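Finishing the shelf boards

2 min read

The shelves in the back room have been on my list since July. The old ones sagged in the middle, and I was tired of moving books off them every time a bracket worked loose. I bought five new boards from Clegg, the yard out past the bypass, and paid a bit extra to have them cut to 862 mm so I wouldn't have to do it in the hallway.

Declan Fothergill came over to help me sort them. He wanted the cleanest faces up and the rest turned to the wall. I mostly went along with that.

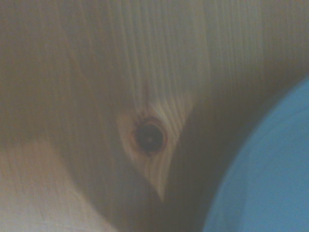
Sanding took longer than the fitting did. I did two passes on each board, going with the grain, and wiped them down in between. Knots need a bit of care — the wood there is harder than what's next to it, and if you lean on the sander you end up with a dip around each one. One board has a dark round knot with a thin orange-brown ring, and the grain bends past it on both sides and comes to a point underneath. Declan would have hidden it. I put that board at eye level.

I haven't decided on a finish. Evie Furnival used Olari oil on her desk and likes it, but it turned hers quite yellow and I want these to stay pale. I have an offcut to try it on first. The brackets are up, six of them, and the bottom shelf is already full of paint cans.

Filed under: Home, Woodwork

Get new posts by email. Unsubscribe at any time.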